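Loudness, Dynamics and the Second Sirka Album

The reissue of Sirka's second album arrived in May on the Ritport label, and the vinyl and download editions do not come from the same master. The sleeve notes leave this out. It takes one pass through a level meter to establish it, and I think the label should have printed it on the back cover.

The download edition is limited hard. On Dallby, the opening track, the snare sits level with the lead vocal from the first bar, and the chorus adds no measurable peak level over the verse. The guitars get brighter, the stereo image widens a little, and that is the whole of the lift. The vinyl cut leaves the snare up to 2 dB clear of the vocal. The three-part harmony in the bridge has space around it, and the low voice can be followed by itself.

Power pop suffers more from this treatment than most genres. The writing depends on contrast: a dry verse, a stacked chorus, a middle eight that drops to piano and one voice. Flatten the levels and the arrangement still exists on paper, but the listener hears 41 minutes at one intensity.

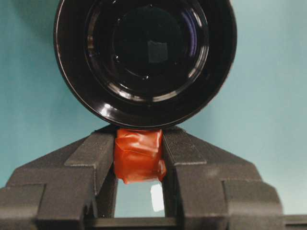 The case for the louder master

There is a reasonable defence. Most listening happens on earbuds, on trains, at low volume, and a wide dynamic range in that setting means losing the quiet parts. Sutter, the closing ballad, begins with a nylon-string figure that disappears on a bus. The limited version keeps it audible.

My objection is that playback software can already do this. Level normalization is standard in the major players, and several offer a compression setting for noisy rooms. Compression applied at the listener's end can be switched off. Compression printed into the file cannot be removed at home, whatever the equipment cost.

Ritport pressed 903 copies of the vinyl, so the better master is now a collector's item. The label should sell that transfer as a separate download and mark the two files clearly. I would pay the vinyl price for it.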